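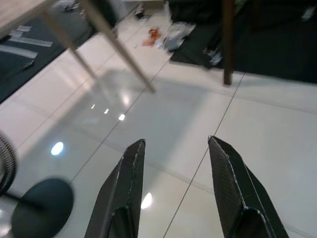

통합검색 검색어를 입력하세요 상세검색

그리제크 중간 보고: 바닥 줍기 과제
11월 | 작성 Asanka Abeysekara (브랄타리 로봇 동아리)
공유 80

포스트베르그 장학지원팀 귀중

지난 보고서에서 저희는 그리제크가 "가을이면 바닥에 떨어진 물건을 스스로 주울 것"이라고 썼습니다. 가을은 예정대로 왔습니다. 그리제크는 조금 늦고 있습니다. 이번 보고에는 지원금이 어디까지 왔는지, 므와이포포 대회 학생부 예선 전에 무엇이 남았는지 적습니다.

1. 진행 상황

양팔 모두 조립이 끝나 움직입니다. 집게 하우징은 네 번째 설계본입니다. 첫 번째는 나사 구멍이 안 맞았고, 두 번째는 구멍은 맞는데 케이블이 지나갈 자리가 없었고, 세 번째는 도면상으로는 완벽했습니다. 지금 것은 보기에도 괜찮고 빠지지도 않습니다. 설계를 맡은 Damián Zamudio는 다섯 번째 안을 이미 그려 두었는데, 예선이 끝날 때까지 출력하지 않기로 약속을 받았습니다.

시연 데이터는 거의 2,000회분을 모았습니다. 부원이 팔을 직접 조종해서 종잇조각이나 구겨진 비닐 같은 것을 집는 기록입니다. 초반 기록에는 집게를 허공에서 여닫기만 한 것도 섞여 있어 골라내는 중입니다. 골라내는 일을 맡은 1학년들이 이 과정을 '고고학'이라고 부르기 시작했습니다.

2. 시험 결과

이달 시험에서는 한 번에 물건 하나를 집어 통에 넣는 동작을 80번 시켰고 63번 성공했습니다. 실패는 대체로 다음과 같습니다.

- 투명한 물건을 못 본 척함. 비닐이 특히 심함
- 타일에 비친 천장 조명을 집으려고 함
- 물건을 제대로 집은 뒤 통 바로 옆에 내려놓음

두 번째 항목에 대해서는 변명을 좀 하겠습니다. 활동실 바닥은 흰 광택 타일이라 천장등이 그대로 비칩니다. 손목 카메라로 보면 꽤 그럴듯한 물건처럼 보입니다. 무광 매트를 전부 깔자는 의견도 있었지만 대회장 바닥이 어떨지 아직 통보받지 못했습니다. 그래서 반사광이 들어간 기록을 일부러 더 모으고 있습니다. 세 번째 항목은 변명할 말이 없습니다.
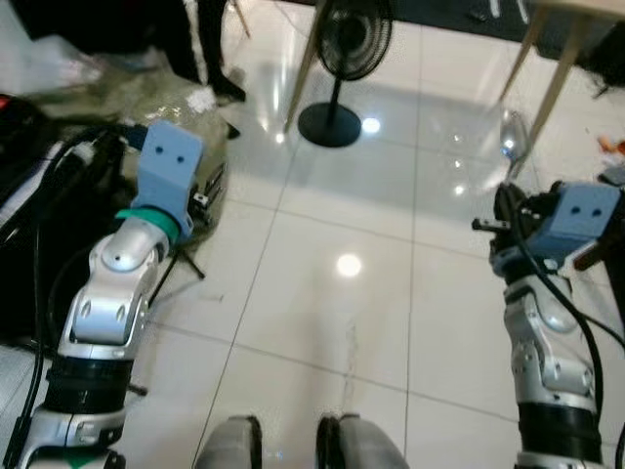
머리 쪽 시점에서 본 그리제크의 양팔과 활동실 바닥. 하늘색 부분이 3D 프린터로 출력한 집게 하우징.

3. 예산

모터와 케이블 항목은 계획 안에서 썼습니다. 필라멘트 항목은 하우징 설계본의 번호를 보시면 짐작하실 수 있을 것입니다. 부족분은 '외부 견학' 항목에서 옮기고자 하며, 변경 신청서를 함께 보냅니다. 견학은 므와이포포 대회장에 가는 것으로 갈음하겠습니다. 어차피 가야 합니다.

4. 지연된 일

두 팔로 함께 드는 동작은 시작만 했습니다. 한쪽 팔이 물건을 잡으면 다른 팔이 도우러 오는데, 지금은 도움이 아니라 충돌에 가깝습니다. 팔 사이 최소 거리를 코드에 넣은 뒤로 부딪치는 일은 줄었고, 대신 서로 지나치게 예의를 차립니다. 양쪽 다 멈춰서 기다리다가 제한 시간이 끝납니다. 우선순위를 왼팔에 주는 방식으로 고치고 있습니다.

정리 담당 순번표도 계획보다 늦었습니다. 바닥에 무언가 떨어져 있을 때 시험용인지 그냥 쓰레기인지 구별할 방법이 필요하다는 지적이 있어, 시험용 물건은 끝나면 상자에 넣기로 했습니다. 아직 잘 지켜지지는 않습니다.

5. 다음 보고까지

- 시연 기록 선별 완료, 다시 학습
- 투명 비닐만 따로 시험
- 왼팔 우선 방식으로 양팔 동작 시험
- 통 옆이 아닌 통 안에 넣기

예선 참가 신청은 마쳤습니다. 활동실 방문은 오후 네 시 이후가 좋고, 오시기 전에 Damián에게 연락 주시면 그리제크를 미리 켜 두겠습니다. 켜는 데도 시간이 좀 걸립니다.

댓글 2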